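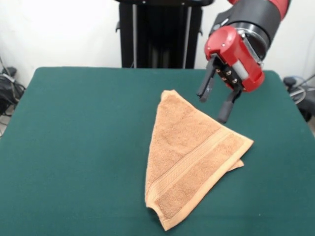 Towel table at the Meledari open day, arm parked over it

To: textile-handling list
Subject: Re: Meledari open day, worth the drive?
Date: Nov 23, 2025

Quick one, typing this between trains. Went yesterday. Yes, worth it, with reservations. Answers under your bits.

> Did anyone get to the Meledari thing? I missed the
> September one and the flyer says next to nothing.
> Mostly want to know 1) is it real towels or those
> thin demo cloths everybody uses, 2) do they let you
> near the table, 3) is the Koskela laundry line part
> of it or is that a separate tour.
> We run 400 kg a day through a folding room with bad
> backs all round so I am asking for a reason.
> Florencio Cantero
> Skimanwood Linen Service

1) Real towels. Orange terry, proper nap, woven border band along one end. I asked about the border because ours always bunch right there. They said the border is the worst part for them too, the fingers get a different thickness depending which side they come in from. When I got to the table there was one lying in a sort of triangle, doubled over, edges not lined up. Anyone who folds for a living would redo it. Still, it's terry, and I've sat through enough demos with a hankie.

2) You get close. There's a strip of tape on the floor and they're relaxed about it between runs. Green felt on the table, which I thought was for looks, but the guy said they went through several surfaces and slick ones let the towel skate. Gripper is two fingers, one slim and pointy, the other one longer with a rounded black pad. I'd expected suction or needles or something. Asked about wear on the pad, they change it every 17 days, didn't say what it costs. Should of pushed on that.

3) Koskela is separate. Different building, seperate sign up, 23 places and it was full. Put your name down early if thats what you want.
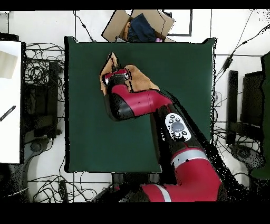 RUNS AND TIMING

Watched the whole afternoon block. 40 seconds allowed per towel, then they stop it and reset by hand. My neighbor in the next chair folds faster than that in her sleep, but she's also off sick twice a year with her shoulder, so.

Picking up is the part they're proud of. The arm grabs a fistful and the rest hangs out to the side in a big flap. Then the talk was all about finding a corner from there. Corner finding is where I saw it go wrong, it took hold of a fold a couple times and carried on like it had a corner. To be fair they showed the bad runs same as the good ones, no cutting away.

Other fabrics: there was navy stuff in a cardboard box by the table. I asked, they said dark cloth is on the list for next year. So if your load is mixed colors, don't hold your breath.

Cables all over the floor, mind your feet. Bring a sweater. Coffee ran out before the second talk.

Nurwood people had a desk by the door with a price sheet for a feeder unit, no arm, just the feeder. I have the sheet, will scan it when I'm home if anybody wants it. Might be the more useful thing for a room your size Florencio, 400 kg isn't much to hang a whole arm on. Sorry if thats blunt.

One more, the handout says fitted sheets. Nobody at the table would talk about fitted sheets. Take it with salt.

Train's in. More later if there are questions, reply to list not to me pls, my inbox is a mess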